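Federbälle einzeln aufbewahren, zweiter Versuch

Nach dem Umzug nach Jena liegt das Sportzeug wieder offen im Flur. Die alte Kartonröhre war seit Mai durchgeweicht, also Umstellung auf durchsichtige Behälter. Anforderungen: Inhalt von außen erkennbar, Boden steht ohne Stütze, abwischbar. Verwendet wird jetzt eine klare Kunststofftasche mit beigem Einfassband. Gewicht laut Küchenwaage 255 g, Kunststoffbälle mit Gitterkorb kommen dazu. 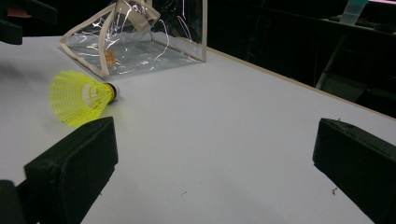
Stelus schreibt dazu, bei ihm seien gelbe Kunststoffbälle in so einer Tasche nach einem Sommer am Fenster spröde geworden, er lege deshalb ein Tuch darüber. Ob das am Licht liegt oder am Alter der Bälle, wisse er nicht.

Den Einwand habe ich übernommen, die Tasche steht künftig im Schrank. Naturfedern wären ohnehin ein anderer Fall - die brauchen Feuchtigkeit und gehören in die geschlossene Röhre.
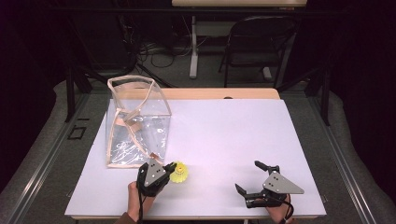 Beim Einräumen gilt eine feste Reihenfolge: Schläger getrennt, Bälle zuletzt, nichts Schweres auf die Körbe. Die Öffnung muss dafür frei sein. Liegen die Trageriemen wie hier nach innen geklappt, hängen sie als Schlaufen im Innenraum, und ein Korb verhakt sich leicht daran. Ich klappe sie daher vor dem Befüllen nach außen. Für den Transport wieder hoch, Bälle mit dem Fuß nach unten. Das Netz kommt in einen eigenen Beutel, Maße trage ich nach.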